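Ngubane Office Services
Workstation and hand tool check, small room, desk against right-hand wall
Date of check: 10/07/2019
Checked by: Wanda Nakamura
Previous check: November

Result codes: P = pass, C = pass with comment, F = fail, N = not applicable

1. Desk and surroundings

1.1 Desk stable under hand pressure at all corners: P
1.2 Top free of splinters and lifted edges: C
Run a cloth lengthwise along the grain. It did not snag. Fine lines in the surface to be looked at again at the next check. No filler needed.
1.3 Desk set close to wall, no gap where small items can drop: P
1.4 Surface glare from lighting: C
Slight shine towards the back of the top. Not a problem when seated. Do not apply gloss polish.
1.5 Walls and skirting free of scuffs and damp: P
1.6 Floor clear at open side of desk: P
1.7 Load on desk within limit on room sheet (69 kg): P

2. Paper and storage

2.1 Paper kept to back of desk, away from working area: P
Keep to one low pile. Anything over 400 sheets goes in the cupboard.
2.2 Staples stored in closed box: C
Box of 2000 found with torn flap. Contents moved to a lidded tin. Old box discarded.
2.3 Label on staple tin: F
None fitted. Celteck labels are in the top drawer of the supply cupboard.

3. Stapler, Daralex pattern, asset 4

3.1 Body free of cracks and sharp burrs: P
3.2 Spring returns fully when released: C
Slow on first two presses, normal afterwards. Clean the track. No oil.
3.3 Correct staple size loaded: P
3.4 Jam clearance procedure known to user: P
User talked through the steps without the sheet.
3.5 Spare tool available: N
The Clidik spare has been withdrawn and is not being replaced this year.

4. Handling and posture

4.1 Clear space on desk in front of user before work starts: P
4.2 Small tools held in both hands when being opened or adjusted: P
4.3 Fingers kept out of staple exit: P
Reminder given verbally. Applies also when the tool is believed to be empty.
4.4 Loose sleeves and jewellery: C
Sleeves satisfactory. A plain bangle is acceptable for stapling and paper work. Remove it before using the guillotine or the laminator.
4.5 Light adequate for small parts: C
Hands throw a soft shadow on the work. Adequate for stapling. A desk lamp placed to the left would improve matters.

Refer to 4.1, 4.2 and 4.4. Bangle worn on left arm in both views.
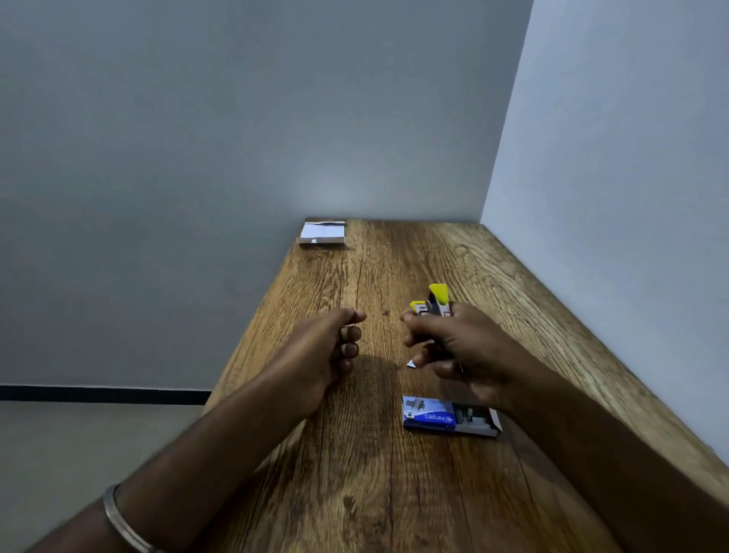
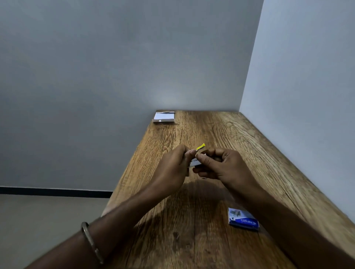
5. Actions

5.1 Label staple tin. Owner: W. Nakamura. Before next check.
5.2 Clean stapler track and repeat 3.2 with ten presses. If the return is still slow, withdraw the tool and tag it.
5.3 Request desk lamp. Clamp type preferred, cable to run behind the desk and not across the top.
5.4 Add the bangle note at 4.4 to the guillotine sheet, which at present mentions only ties and lanyards.

6. Sign-off

Area may remain in use. Item 2.3 does not prevent use of the desk or the stapler. Copy to be kept with the room sheet until all actions are closed.

W. Nakamura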